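Sukus Language Cafe -- Conversation Hosts Wanted (Evenings)

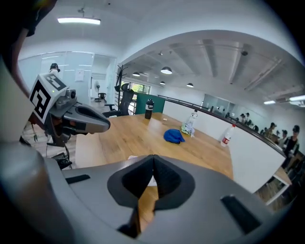 Sukus is a small language school in Pruvdale. Since many years we teach English and Spanish to adults who work during the day and have only the evening for study. For our new season we look for conversation hosts who will sit with the learners and talk with them about everyday things.

You do not need a teaching diploma. A host is not a teacher and does not explain grammar. You keep the talk going, you give the shy person a chance to speak, and you correct only when a mistake makes the meaning unclear. Our teachers prepare a sheet with topics for each evening, for example food, neighbors, renting an apartment or a visit to the doctor.

What we ask from you:
You speak English or Spanish very well. It does not have to be your first language.
You are at least 18 years old.
You can come to two evenings per week during the whole season, which lasts 7 weeks and begins in June.
You are patient with slow speakers.

What we offer:
A payment of $64 for each evening, paid at the end of the month.
One training evening before the season, also paid.
Tea, coffee and a simple supper.
Free place in any Sukus course in the next season.

The evenings are held in our rooms on Halliday Street, second floor. There is an elevator. The bus from Vuvton stops in front of the building, and the last one back leaves after we close. Parking is difficult, so please plan some extra time if you come by car.

To apply, write us a short letter, one page is enough. Tell us which languages you speak, how you learned them, and which evenings are possible for you. A resume is welcome but we do not require it. Please bring the letter to the office or put it in our mailbox by 04/08/2021. We invite all suitable persons to a short talk -- it takes place in the language you want to host.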